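3.2 Gripper Setup and Upkeep

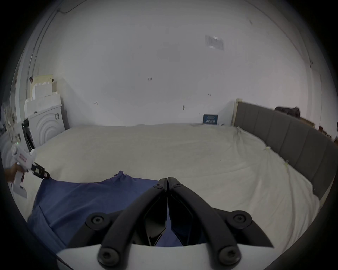 Figure 4. View from the gripper camera at the bed station, with a blue garment on the sheet and a second handheld gripper at left.

The bed station at the Gruvside site uses handheld grippers of the Mestevero pattern, one for each hand of the operator. Each has two fingers mounted on a housing, and the camera looks out over the fingers toward the work. The fingers of the gripper in Figure 4 are held by black hex-socket screws at the tips, the middle joints and the bases. These screws are the parts that need the most regular care. A loose screw at a middle joint lets the finger drift sideways, and the error at the tip is large enough to spoil a grasp on thin cloth.

Screws were checked with a hand driver after every 200 grasps and replaced as a full set after 1,000. Early in the study the interval was longer, and two sessions recorded in July had to be dropped when one fingertip no longer met the other at the center line. Finger closure is now tested before each session against a paper strip, which must be held along the full width of the tip. If the strip slips on one side, the base screws are loosened, the fingers are closed by hand, and the screws are tightened again from the base outward.

Camera alignment follows the finger check. The meeting point of the closed fingers must fall on the vertical center line of the image, as the Iston calibration routine takes this point as its origin. Alignment took some 130 seconds per gripper once the operators were used to it.

The bed itself was treated as part of the station. The sheet was clipped along the edge of the bed and left in place between trials – a moving sheet had been the main cause of failed grasps in the pilot work. Garments were laid down wrinkled, following the start conditions of the Ó Gríofa protocol, and raised folds were not smoothed out before a trial began.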